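From: Anayeli Serrano
To: robot club list
Subject: Re: [club] Grip tape, the Kokberg entry and who has the spare screws

Hello all,

Sorry for the slow answer, I've had coursework up to my ears and only sat down with the list last night. Eustaquio asked a heap of things so I'll go through them in his order, more or less.

Eustaquio Ocampo wrote:
> Evening everyone. I need to send the Kokberg form off by Friday and there
> are still a few blanks on it. Are we going in as one team or two? The fee
> is 482 for a team and the department has said it will cover up to 700, so
> two teams means we find the rest ourselves.
>
> Second thing, the tape on the fingers. I know Anayeli likes it but it
> frays like mad and the beginners keep picking at it. Vermeulen do
> proper rubber pads and I could put in an order.
>
> Third, can somebody write down how the handover task works, in
> normal words? I tried to explain it to the new lot and made a right mess
> of it. Also I can't find the bag of short screws.
>
> Eustaquio

One team, please! I know the second years were keen on having their own, but we'd be splitting the people who can drive the arms and both halves would end up short. We could still let them run their own round on the day, as the rules let you swap drivers between rounds as long as you tell the desk first. I'm happy to ring Kokberg and check that bit if it would settle nerves.

Tape. Yes, all right, it looks dreadful. I still want to keep it until after the competition. We had pads on last year (before your time, Eustaquio) and they were lovely with blocks and hopeless with card, the card stuck to one side and came away at an angle every single time. With the cloth tape you get a bit of slip and the card settles flat. What I would change is how often we redo it. At the moment it gets done when somebody can't stand looking at it any longer. Could we say new tape at the start of each session? Wind it from the base of the finger towards the tip, two layers, trim the end with the small scissors and press it down hard. If you pull it tight while you're winding it creeps back and you get those fluffy bits even sooner. By all means order one set of Vermeulen pads to try in May, I'd be curious what the newer ones are like.

Handover task in normal words, then. One arm picks up a card, brings it to the middle and holds it still. The other arm comes in, closes on the free edge, waits, and only then does the first one let go. You get 5 points for a clean pass and 3 if the card has to be set down on the table in between. Dropping it on the floor is nothing at all, and you've lost the time as well. The bit people get wrong is the waiting. Everybody wants to let go the moment the second gripper touches the card, and it hasn't got hold of it yet. When I'm teaching it I make them say "got it" out loud before the other driver opens. It feels silly for the first ten minutes and then they stop noticing.

Please do save your practice runs, including the bad ones, and put them in the Zakamau folder with your initials. Someone has been putting theirs in Lestia, where they get mixed up with the line followers, and I spent half of last Friday wondering why a wheeled thing had a wrist angle.

Screws: the short ones are in the old mint tin in the second drawer, under the crimping tool. I moved them because the bag had split. The long ones look nearly the same and will bottom out before they grip, so hold one up against the old one before you drive it in. If it goes stiff halfway, stop and take it out again.

Oh, and can whoever borrowed the good hex keys bring them back, I've been making do with the bendy set and it's slowly ruining my temper.

See you at six,
Anayeli

PS One more from the new lot that came to me off list, so I'm copying it in with my reply.
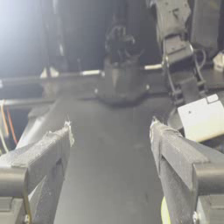

What should I practise first if I've never driven an arm before?

Start with a single arm and a foam block, just picking it up and putting it down in the same place at half speed, and leave the cards and the second arm until you can do that without looking at the controls.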